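Search Search for: Go

About Harier

Hi, and welcome! I started Harier because I was tired of watching robots drop towels. I'd spent years on the software side of automation, and every demo I went to had an arm picking up a box, or a cup, or another box. Then somebody would hand it a T-shirt and the whole room would get very quiet.

So we're the T-shirt people now. We collect examples of robots handling cloth (folding, flattening, turning things right side out, matching up corners) and we get those examples into good enough shape that a learning system can use them. We don't build robots and we don't sell the finished brains either. We do the part in between, which is a lot of hours, a lot of laundry and a surprising amount of arguing about what counts as a fold.

Where we are

We work out of two rooms on the upper floor of the old Zistley building, over the sign shop. We have 11 stations up there, each one a table with a pair of arms on it and a chair for the person running them. It gets warm in summer. We keep the windows open and you can hear the freight trains, so if you call us in the afternoon and we go silent for a minute, that's why.

How a day goes

An operator sits down, picks up the two hand controllers and drives the arms through a task from start to finish. That's one example. Then they mess the cloth up again and do another. We ask people to start each one differently - crumpled, half folded, inside out, hanging off the corner of the table - because a system that has only ever met a nicely laid out sweatshirt is going to be useless in anybody's house.

A session runs 20 minutes and then you get up and walk around. I'm strict about this one. Tired hands make sloppy examples, and I've been the tired hands, so I know what they look like on playback. On a good day a station gets through a whole hamper. On a bad day somebody spends the morning on one fitted sheet and we all buy them lunch.

After that comes review, my favorite bit. Two people watch every example separately, and they mark where the grip starts, where it lets go and where it slips. If they disagree, we sit down together and look again. We keep the slips, by the way! When we started out I threw every fumble away, and the first system trained on our work had no idea what to do when a sleeve got loose. Now a fumble with a decent recovery goes into its own pile, and that's the pile customers ask for first.

We also record from more than one place. There's a camera over the table, and there are small ones at the wrists. The overhead view tells you where the garment is and how it's lying. The wrist view is much closer in, and when you're trying to work out whether the fingers have one layer or a couple, you want to be right up against the fabric.
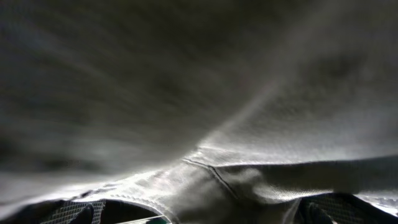 Wrist view: gray cloth gathered between the fingers, with a seam running through the fold.

Seams get their own label in our notes, and so do hems and cuffs. They're stiffer than the cloth next to them and they pull differently. A person feels that without thinking about it. Our operators have to do it by eye, and it takes most new folks a couple of weeks before they stop grabbing a big handful and hoping for the best.

How we got going

The first project was called Ogola and it was nothing but dish towels. Dish towels, for months. I learned more from it than from any course I ever took, mostly about how many ways there are to write down the same thing badly. We had one spreadsheet where "left" meant the robot's left and another where it meant the operator's left, and sorting that out ate up most of November. Everything is from the robot's side now. It's painted on the wall.

Gumex came next, and it's still going. This is our shared library of clothing and household linen, and it's almost 300 items at the moment - sweatshirts, pillowcases, baby clothes, a wetsuit that everyone hates. Each piece has a tag number, and we wash things on a schedule, as a stiff new towel and a tired old one behave like different animals. If you have a bag of clothes you were going to give away, call us before you drop it off. We're always short on kids' pajamas and anything with a zipper.

Who we work with

Mostly small robotics teams who have a decent arm, a decent model and nothing to feed it. Some want a few days of one task. Some want us to set up a station just like theirs and run it for a season. We'll tell you if we think you're asking for too much, and I've talked more than one person into buying less and checking it better.

Come work with us

You don't need a technical background. Our best operators came to us from alterations, a hotel laundry and a lot of video games. You need patience, steady hands and a willingness to say "I don't know, let's watch it again." We train you and pay you for the training, and you get your own mug.

Our next open house is Mon 30 May, all afternoon. Come up the side stairs, try a station, fold something. The wetsuit will be out if you're feeling brave.

14 shares | 2 comments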